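Questions I get asked a lot

I started this page because my inbox was filling up with the same handful of questions, and I'd rather be out in the shed than typing the same reply again. If yours isn't covered, drop me a line and I'll add it when I next have a quiet evening.

What do you do, exactly?

I bind books! Mostly blank ones (notebooks, sketchbooks, guest books for weddings), with the odd repair when somebody's granny's recipe book has given up the ghost. I work from home in Albridge and sell through this site and at the craft market in Lennox.

How long will my order take?

A plain notebook takes me 2 weeks. Anything with a leather spine or lettering takes longer, and I'll give you a date when you order. Everything I sew has to sit under weights while the glue dries, and if I rush that bit the covers curl like old sandwiches. Please don't ask me to rush that bit.

Can you have it done for Christmas?

Probably, if you order before November 7, 2021. After that my list is closed until the new year. I do reopen for repairs in March, when things calm down.

How many pages do I get?

My standard book has 80 leaves, so twice that if you write on both sides. The big guest book is thicker, and I can go thicker still if you ask nicely.

What paper do you use?

For notebooks it's a smooth cream paper called Calance that takes fountain pen ink beautifully. Sketchbooks get something heavier with a bit of tooth to it. I can post you a little pack of samples if you're fussy about paper (I am, so no judgement).

What should I cover my table with if I want to try this at home?

Plain brown paper, every time. I've tried plastic sheeting, newspaper and a very expensive cutting mat, and the newspaper was the worst of the lot. The ink came off on a white linen cover and I nearly cried. Get a wide roll, pull it tight, tape it underneath and smooth it out with your hands before you start.
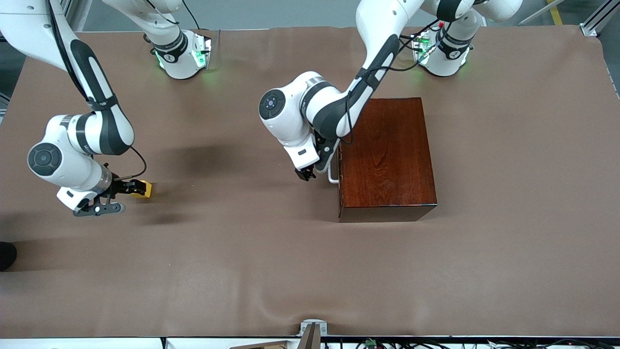
A big table with a smooth brown covering.

Change it as soon as you spot a blob of glue. You won't notice the blob again until your nice clean cover is stuck to it.

Do you teach classes?

I don't, but Ewan Skinner does, and he's lovely. He taught me to sew on tapes years ago and never once sighed at my knots. His beginners' day is at the Zaltance arts centre and you go home with a finished book. Look him up early, as the places go fast.

Can you mend my old Bible?

Maybe! Send me photos of the spine, the hinges and any loose pages, and I'll tell you what I think. If it's valuable or very old I'll pass you on to Lachlan Lindsay, a proper conservator with far more patience than me. I once sent him an atlas with 439 pages and hardly any spine left, and it came back looking so good that I didn't want to give it to its owner.

Do you post abroad?

Yes, but it's pricey for the heavy ones. I'll always quote you first.

Can I send one back?

If it's blank and unused, of course. If it has your initials on the front, sorry, it's yours. Email me before you post anything and I'll send you the return address.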